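Clesetti Pantry Notes

Version 2, updated in January

What this is

Clesetti is a plain-text collection of home pantry records: what people keep on their shelves, how long it stays there, and what they cook when they finally get to it. There are 578 households in it so far and every one of them filled in the same short form. I started it as a spreadsheet for my own beans (I had so many beans!) and it grew from there once people in Derkville began sending me theirs.

If you like food, storage, spelling variations of "garbanzo" or just reading other people's grocery lists, I think you'll have a great time in here.

What's in the folder

households.csv has one line per household, with the number of people, the kind of home and the size of the pantry in feet of shelf.

items.csv has one line per item. Each one gets a name as written by the person, a cleaned-up name, a category, the month it was bought and the month it was used up or thrown out.

meals.csv lists the meals people made from pantry items. This is my favorite file. The notes column is free text and some entries go on for a full page, with substitutions and arguments about cumin.

categories.txt explains the 50 categories. Please read it before you count anything, as "grains" and "baking" overlap in ways that made sense to me at the time.

How the records were made

People wrote down everything on their shelves at the start of a month, then kept a running list of what came in and what went out. Paper was fine, and most people used it. I typed up the paper forms myself and kept the original wording wherever I could read it. Where I couldn't, the item name is "unclear" and the cleaned-up name is left blank.

Shelf feet were measured along the front edge of each board, left to right, added up over all the boards. Depth isn't recorded. I wish I'd asked for it, because a deep shelf hides a lot of old lentils, and version 3 will have a column for it.

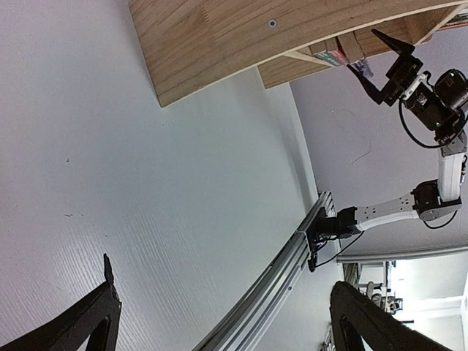
Refrigerators and freezers are left out completely. So are spices in version 1, which was a mistake, and they're in now for every household that was willing to go back and list them. Look for "spices_complete" in households.csv. If it says no, leave that household out of anything to do with seasoning.

Cleaned-up names

The cleaning rules come from the Nasance list, a set of 2,000 food names I put together while typing. Chickpeas, garbanzos, garbanzo beans and "chick peas (can)" all become "chickpeas, canned" or "chickpeas, dried." If the form didn't say which, the name is just "chickpeas." I love this part of the work and I'm happy to hear about anything I got wrong, especially regional names for flour and for hot peppers.

Brand names were removed from both name columns.

Things to watch for

Most households are in and near Derkville, so there's far more cornmeal than you'd see in some other places.

Flour is recorded by the bag and not by weight. Please don't add bags together and call it pounds.

"Used up" and "thrown out" share a column in the oldest records. The "end_reason" field says "either" for those.

A few people counted pet food. It has its own category and is easy to drop.

Ideas for using it

One reader made a calendar of when people reach for canned soup. Another used the meals file to plan a month of dinners out of dried beans and rice, and sent me the plan, and I've cooked most of it (the black bean patties are wonderful). It would also work nicely for a class on tidying messy text.

Loading it

All files are UTF-8 with a header line. Commas inside the notes are quoted. The small script called chauke.py joins the three tables on household_id and prints a summary for each category. Chauke needs Python 3 and nothing else.

Adding your pantry

Copy blank_form.txt, fill it in for at least one full month and send it back as it is. Messy handwriting is welcome, and so are notes in the margins. Small pantries are especially welcome, even a single shelf over the stove.

License

Free to use, share and change. Please keep the name Clesetti Pantry Notes and the version number with any copy you pass along.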